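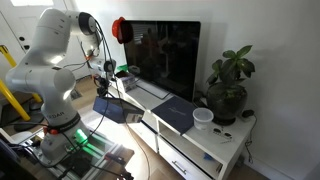
Casa Alvarado – verificação de segurança antes da época de verão
Inspeção de junho, feita por Siham Harb e Uriel Jaramillo
Legenda: OK / A CORRIGIR / VIGIAR

Esta é a nossa lista para a casa que alugamos a famílias, a mesma do ano passado com alguns pontos novos que os hóspedes nos foram sugerindo (obrigada, a sério, há gente com um olho incrível para estas coisas!). Fica aqui com os comentários todos porque várias pessoas com casas parecidas nos pediram para ver como fazemos. Copiem à vontade e cortem o que não vos servir.

1. ENTRADA E ESCADAS

1.1 Degraus exteriores sem pedras soltas
A CORRIGIR. O degrau junto ao limoeiro abana outra vez. O Faustino Solís vem assentá-lo com argamassa nova e até lá fica um vaso grande em cima, bem à vista.

1.2 Corrimão firme em toda a altura
OK. Pendurei-me nele com o peso todo e nem gemeu. Que diferença desde que mudámos as buchas!

1.3 Luz de presença da escada acende de noite
OK. Testada às 22h, de pijama, com o Uriel a subir e a descer. Demora um bocadinho a reagir para quem vem da garagem – rodei o sensor para a esquerda e melhorou.

1.4 Porta da rua abre por dentro sem chave
OK. Ponto obrigatório para nós. Se a vossa fechadura precisa de chave pelo lado de dentro, troquem o cilindro por um com manípulo.

1.5 Tapete da entrada
VIGIAR. A base de borracha está a ficar lisa num canto. Aguenta a época, mas já anda nas compras de outono.

2. FUMO, GÁS E FOGO

2.1 Detetores de fumo testados um a um
OK. São os Wastine, com pilha selada. Carregar no botão até apitar e não largar ao primeiro bip. O cão do vizinho detesta este dia.

2.2 Detetor de monóxido de carbono junto ao esquentador
OK. Data de validade confirmada no verso. Vale a pena tirar o aparelho da parede e ler mesmo a etiqueta, que no ano passado íamos deixando passar.

2.3 Esquentador Breltitz com revisão feita
OK. O técnico limpou o queimador e mediu a tiragem. Papel da revisão na gaveta da cozinha, capa azul.

2.4 Mangueira do gás dentro do prazo
A CORRIGIR. O prazo acaba a meio da época. Trocar já, com abraçadeiras novas.

2.5 Extintor da cozinha
OK, ponteiro no verde e selo intacto. Passou para o lado da porta, porque antes estava por cima do fogão e era preciso esticar o braço por cima das chamas para lhe chegar. Foi a Siham que reparou e achei brilhante.

2.6 Manta ignífuga
OK. Pendurada com as fitas para baixo, prontas a puxar.

2.7 Lareira
VIGIAR. Chaminé limpa em maio. A grade de proteção tem uma perna torta e quero endireitá-la antes do frio. No verão a lareira fica fechada.

3. ELETRICIDADE E ÁGUA

3.1 Botão de teste do diferencial
OK. Disparou logo. Lembrem-se de acertar depois o relógio do forno, que nós esquecemo-nos sempre.

3.2 Quadro com etiquetas legíveis
OK. Refeitas à mão pelo Eliseo Magaña, que tem uma letra lindíssima. A etiqueta antiga do quarto de cima estava trocada com a da bomba do poço.

3.3 Tomadas dos quartos com obturadores
A CORRIGIR. Falta na tomada atrás da cama de grades.

3.4 Extensões
OK. Tirámos a do terraço, que estava ressequida pelo sol. Regra da casa: extensão enrolada não se usa, desenrola-se toda primeiro.

3.5 Torneiras abertas durante 15 minutos depois da casa fechada
OK. Todas, incluindo o chuveiro exterior, que é o que toda a gente se esquece. Janelas abertas durante a operação.

3.6 Temperatura da água quente no lavatório das crianças
OK depois de afinar. Deu mais do que eu queria, baixámos o esquentador e ficou nos 40 graus. Bela surpresa, porque a água continua ótima para o duche.

4. SALA E MÓVEIS

4.1 Estantes altas presas à parede
OK. Cantoneiras em cima, dos dois lados. Puxar com força pela prateleira do meio, que um empurrãozinho educado não prova nada.

4.2 Móveis baixos estáveis e sem arestas ao nível da cara de uma criança
OK. Fizemos este ponto de joelhos! Recomendo muito. Dali de baixo encontra-se tudo: a ponta de um prego, um canto lascado, uma peça de puzzle perdida.

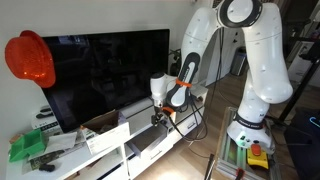 4.3 Televisor com cinta antiqueda
A CORRIGIR. A cinta existe mas estava folgada, e uma cinta folgada só serve para o televisor cair um pouco mais tarde. Apertar até deixar de inclinar para a frente e pôr a fivela virada para a parede, fora do alcance de mãos curiosas.

4.4 Cabos arrumados atrás dos móveis
VIGIAR. Os hóspedes ligam consolas, carregadores, colunas, e ao fim de uma semana está tudo no chão outra vez. Deixámos uma caixa com fitas de velcro na gaveta de cima e um bilhete simpático. Veremos.

4.5 Cordões dos estores recolhidos
OK. Todos no gancho alto. Os do quarto do fundo passaram a varinha rígida e são uma maravilha, quero trocar os restantes assim que puder.

4.6 Portas de vidro com autocolantes visíveis
OK. Colámos à altura dos adultos e também à altura dos pequenos. Andorinhas, escolhidas pela filha do Eliseo.

4.7 Gavetas com travão
OK, menos a da cozinha que fica emperrada. Esfreguei vela nas calhas e já corre bem.

5. PISCINA E JARDIM

5.1 Vedação fecha sozinha
OK. Abri o portão só um palmo e larguei, depois abri todo e larguei. Fechou e trancou das 2 maneiras. Façam sempre o teste do palmo, é nesse que os portões preguiçosos se denunciam.

5.2 Boia e vara de salvamento
OK. A corda da boia é nova, comprada na Busden, e flutua. A antiga ia ao fundo como uma pedra.

5.3 Ralo de fundo com grelha inteira e aparafusada
OK. O Uriel mergulhou com a chave de fendas, todo contente, primeira banhoca do ano. A água estava a 14 graus e ele jura que estava boa.

5.4 Produtos da piscina fechados à chave
OK. Armário arejado, cloro separado do ácido, chave na nossa mão e não pendurada ao lado.

5.5 Ramos secos por cima da mesa de fora
A CORRIGIR. Há um ramo de pinheiro que não me agrada nada. O Faustino traz a escada no mesmo dia do degrau.

5.6 Baloiço
VIGIAR. Ganchos sem desgaste, corda boa, mas a terra por baixo está muito batida. Deitar mais casca de pinheiro.

6. PRIMEIROS SOCORROS E INFORMAÇÃO

6.1 Caixa completa e dentro do prazo
A CORRIGIR. Faltam compressas e o soro está fora do prazo. Juntar uma pinça decente para ouriços, que a atual não agarra coisa nenhuma.

6.2 Folha com o 112, o centro de saúde e a morada completa da casa
OK. Letras grandes, na porta do frigorífico. A morada é importante: quem está de férias raramente sabe dizer onde está. Este ano acrescentámos como se explica a curva depois da ponte, uma ideia do Eustaquio Zamudio, que se perdeu lá à noite na primeira visita.

6.3 Lanterna com pilhas em cada piso
OK. A do piso de cima tem também apito e as crianças já descobriram.

PENDENTES ANTES DA PRIMEIRA CHEGADA
Degrau do limoeiro e ramo do pinheiro – Faustino
Mangueira do gás – Siham marca com o técnico
Obturador atrás da cama de grades – Uriel
Cinta do televisor – Uriel
Compressas, soro e pinça – Siham, na farmácia

Quem tiver dúvidas sobre algum ponto pode escrever-nos. E se na vossa lista houver coisas que faltam aqui, mandem, por favor! O teste do palmo no portão veio precisamente de uma leitora. Voltamos a passar a casa toda em setembro, com a lareira em primeiro lugar.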